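How to set up a location-based nature trail game for a group

A trail game sends small teams round a site with a phone or tablet. When a team reaches a point on the map, a task opens. This guide covers a short trail on the grounds of a hostel, school or field centre. We wrote it after running the Odska trail at Uvier, so the figures come from there.

What you need
One device per team, fully charged
A site map you are allowed to use
A trail editor (we use Ladonano, but any editor with map points will do)
A printed copy of every task

Step 1: Walk the site
Go round on foot before you open the editor. Mark anything worth stopping for: a hedge, a pond edge, a dead tree, a patch of unmown grass. Our first list had 17 stops, far too many for a morning. We kept five. The whole loop should be no more than 2000 metres for children under 12.

Check the phone signal at each stop. Under thick trees the position can jump about, so set a wider trigger circle there.

Step 2: Write one task per stop
Each task should need the team to look at something close by. "Find three leaves with different edges" works well. "What is biodiversity?" does not, as they will just search for it. Keep the text short enough to read without scrolling.

Mix the types. We use a photo task, a sorting task, a sound task and two that ask the team to make a choice. The food task asks which fruits depend on insects for pollination.

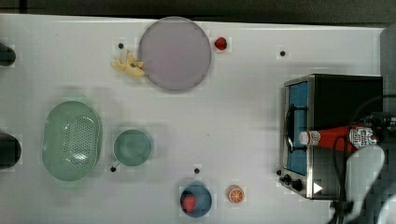

Toy banana and strawberry with a plate.

Step 3: Put the points on the map
Open a new trail and add your stops in walking order. Paste in the task text, then set the trigger distance. Save after each one. Ladonano does not save on its own, and we lost an afternoon's work finding that out.

If you have more than three teams, give each a different starting point. Otherwise they bunch up at the first stop and copy each other.

Step 4: Test it with people who don't know the site
Hand the device over and walk behind them without helping. Write down every place they stop and ask a question. In November we had a group stand at the wrong gate for ten minutes because the map still showed a path that had been fenced off.

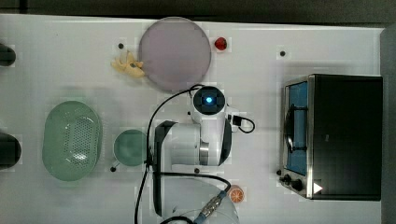 Toy food and kitchen things on a white table.

Step 5: Run the day
Allow 15 minutes for the briefing and at least half an hour at the end for teams to compare answers. Show the boundary of the site on a paper map and agree a return time. Put a phone number on the back of each device.

If it rains hard, use the printed tasks indoors and leave out the ones that need live plants.

Step 6: Keep the trail up to date
Walk it again each season. Flowers go over, signs get moved and ponds dry out. Change the task text and the date on the start screen. Export a copy before you edit, so you can go back to the old version. 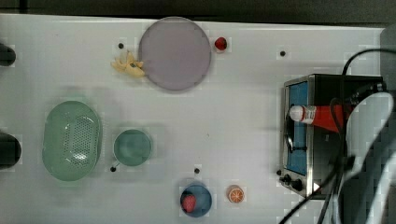
Halfdan Baldursdóttir
Trail designer, Þórarinsdóttir Outdoor Learning

Last updated 12/03/2025

Printable task cards are kept with the trail file. Schools may copy and change them for their own use.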